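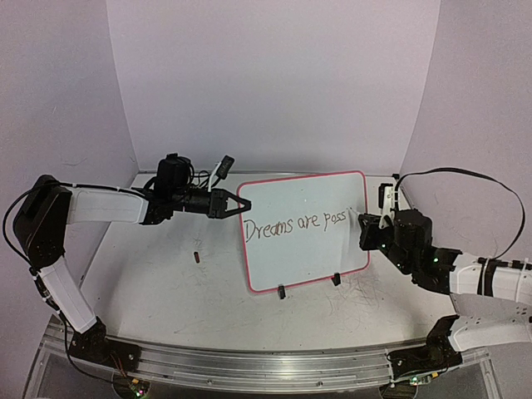
Small red-framed board on its stand clips, with the lettering at "Dreams are poss".

Home Projects Reports Grants Contact

Clillach Tabletop Boards – Progress Report to the Verhoeven Fund, February

Summary

The project is on schedule and within budget. The grant pays for a set of small tabletop whiteboards to be lent to reading rooms and front desks in the Batach area, each one lettered with a short line of encouragement and changed when the host asks. At the end of February, 19 boards were ready to lend and seven were already out with hosts. The work area at Batach has been in regular use all month.

Boards and stands

We settled on the small landscape board with rounded corners and a red plastic frame. It is easy to see on a desk and light enough to post. Each board stands on two small black clips that grip the bottom edge and tilt the face back a little. The clips need to be spaced well apart. With both near the middle, the board rocks when someone writes near a corner, and we have added a line about this to the host sheet.

The first delivery from Flekar arrived with the wrong clips, which were too loose for this thickness of board. Flekar exchanged them without charge. We lost most of a week on this but made it up later in the month.

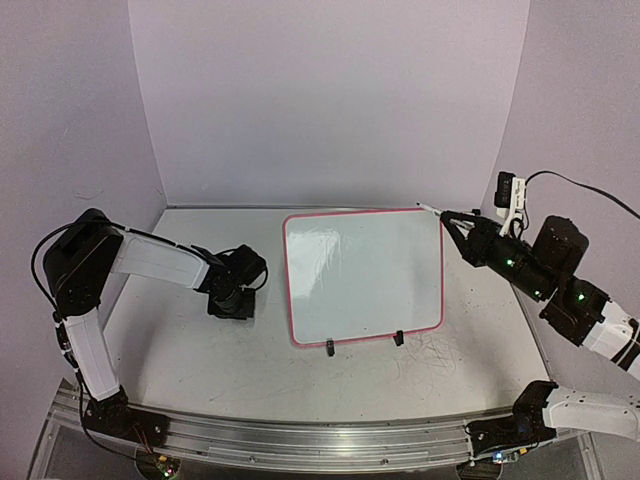 Wiping down is taking longer than we allowed for. The writing surface is glossy, and a dry cloth leaves faint smudges that show up under the ceiling lights. Our current practice is to wipe once with a damp cloth, once with a dry one, and then look at the board from the side before writing again. We have asked hosts to do the same and have put a cloth in every mailing box.

Lettering

The longer lines are still the hard part. "Dreams are possible" is popular with hosts, but in a single row it needs small, even letters to fit the width, and the last word is usually the one that gets squeezed. We tested a heavier marker and a thin one. The thin one gives more room and is now our standard. For anything longer we will use two rows.

Hosts have sent in roughly 40 suggested lines so far. Many are too long for a board this size. We are sorting them by length and will send the short list with the next report.

Work area

The tabletop has picked up a fair number of scratches, scuffs and small dark marks. Some of the marker lines came off with cleaner, others have not. None of this affects the boards, but we would like to put down a washable mat before the spring batch.
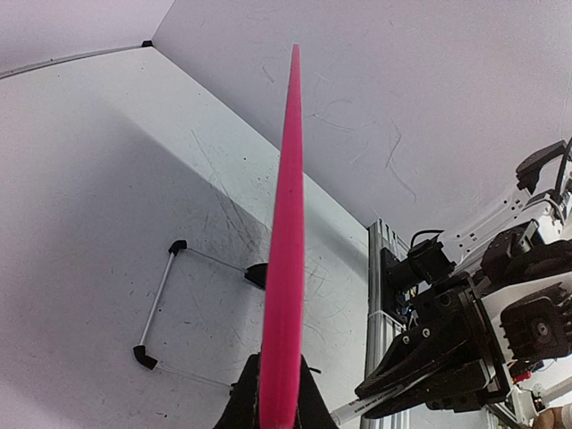

We are also looking at the simple rod frames with black corner connectors as a way to hold paper signs for hosts who have no use for a whiteboard. They pack flat once taken apart. No grant money has been spent on this and we will ask before any is.

Spending

Boards, clips and markers came in slightly under the estimate. Postage was higher, mainly due to the larger boxes – we expect to move to a smaller size once the present stock is used up. We are not asking for any change to the total.

Next period

Send out the remaining boards, replace the host sheet with the corrected version, and buy the mat. The Batach hosts will be asked for written comments, which we will attach to the next report.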